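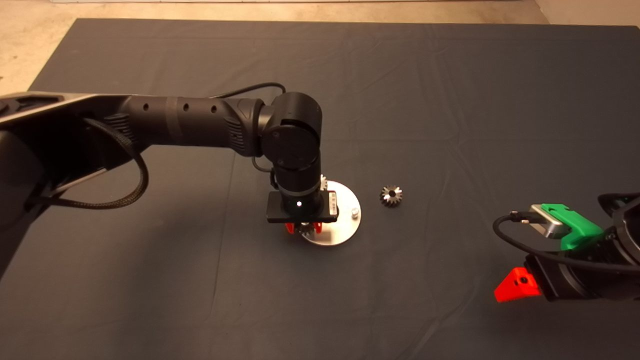
Halás two-arm gear cell: a bevel gear and the round metal plate with its post, on the grey work mat.

Halás two-arm gear assembly cell
Supplied by Callow. Product code 938.

The Halás cell is a bench-height station for small gear assembly work. It comes with two black arms, two sets of red gripper fingers with replaceable foam pads, a camera bracket, a grey cloth work mat and the Vasel practice plate with its gears. This page covers what is supplied and how to keep the cell in working order. It was last revised on Jul 14, 2023 and replaces the leaflet that shipped with cells bought before then.

Price: £1,638 for the fittings kit (fingers, pads, bracket, mat and plate). Arms are quoted separately. Spare pads are £33 a pair.

Setting out the mat

The mat should cover the whole working area between the arms. Spread it with the arms parked and powered down, then smooth it by hand from the middle outwards. Soft creases from folding do no harm. A raised ridge under the plate does, and it should be worked out before the plate goes down. If the cloth has been stored folded since December or longer, hang it overnight first.

Do not tape the mat under the plate. Gears are easier to pick up when the cloth can give a little, and tape leaves a residue that marks the underside of the disc. Wash the mat at 30 degrees without softener and dry it flat.

Placing the plate and gears

Stand the plate on the mat with the post upright and within easy reach of both arms. Leave bare cloth between the plate and any loose gear, enough for the open fingers to come down either side of it. Bevel gears go toothed side up. Wipe the post and the gear bores with a dry lint-free cloth before a run. We don't recommend oil on the practice plate, as it finds its way on to the pads and from there on to everything else.

If a gear catches on the post, stop the arm and lift the gear off by hand. Driving down on it will tilt the plate and may chip the teeth. Check that the gear is held level in the fingers, then try the approach again at low speed.

Gripper fingers and pads

Each finger has a red outer and a coarse black foam pad on the inner face. The pads are the part that wears. Look at them at the start of each week and change them when the surface has gone smooth or a tooth pattern has pressed into it and stays there. Always change both pads on a gripper together.

To change a pad, open the gripper fully, switch off at the controller and peel the old foam away starting from the tip.
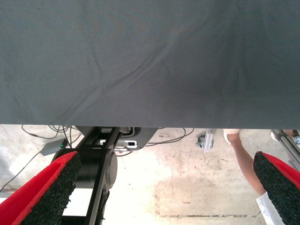

Scrape off whatever adhesive is left with a plastic blade, clean the face with isopropyl alcohol and let it dry. Press the new pad on from the base towards the tip so that air is pushed out ahead of it. Leave it for 2 hours before gripping anything. A pad put to work sooner tends to creep sideways, and you will see it first as gears arriving slightly turned at the post.

Cables

Most of the faults reported to our Zeltlow workshop come down to a cable. The braided cable on the arm needs a free loop long enough for the arm to reach its furthest point without pulling. Move the arm by hand through its full travel with the power off and watch the loop all the way. If it tightens, slacken the upper tie and feed more through.

Check the camera lead in the same way. The plug should sit square in the camera, with the lead curving back towards the arm and clear of the fingers. A lead that has been bent sharply at the plug should be replaced even if the picture is still good.

Keep floor cables off castors and away from stand legs. Power off before moving any equipment on wheels. Dust the floor boxes with a dry brush; no sprays.
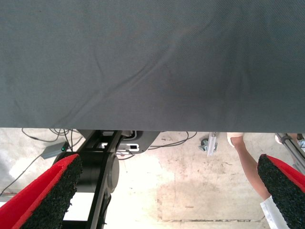

Fault checks

Gear slips out of the fingers: look at the pads first, then the finger screws. Worn foam and a loose finger feel much alike at the controller.

Gear meets the post off centre: see whether the plate has shifted on the mat. If it hasn't, check the camera bracket for play and run the calibration again.

Camera picture drops out when the arm moves: reseat the lead at both ends and repeat the hand check described under Cables.

Arm stops partway with no message: inspect the braided cable near the elbow, where rubbing shows up first.

Spares and returns

Pads, fingers, brackets and mats are kept in stock at Zeltlow. Gears for the Vasel plate are sold as a full set only. Arms returned for repair must come with their cables attached and the fingers taken off. Please put the serial number on the outside of the carton.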